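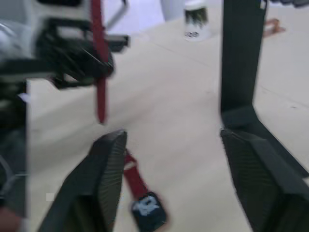
Fig. 1. Short red strap with a dark navy end.

Writing and Editing Death Notices
Unit 6 handout
Instructor: Ifigeneia Xenos

This unit covers the paid death notice as it is prepared by a funeral home and sent to a newspaper. Editorial obituaries, which are written by newspaper staff, are treated in the next unit.

Order of information
A notice normally opens with the full name of the deceased, age, place of residence and date of death. Cause of death is given only with the consent of the next of kin. Parents and other relatives who died earlier are listed before the survivors. Stepchildren and former spouses are included or left out according to the family's instructions – the writer does not decide.

Names
Every name must be confirmed in writing by one member of the family. A maiden name is placed in parentheses after the given name: Fiona (Jardine) Pringle. Do not shorten a given name unless the family has asked for the short form.

Length
For class purposes, the limit is 1,000 characters including spaces. The first practice draft runs to 1,131 and must be cut without removing any survivor. Begin with the service details, where addresses are often repeated.

Services
State the day, time and place of visitation, funeral and burial separately. If burial is private, say so and give no location.

Assignment
Write a notice of no more than 520 characters from the Stornovov family interview sheet. Attach a list of any facts you would need to confirm before publication.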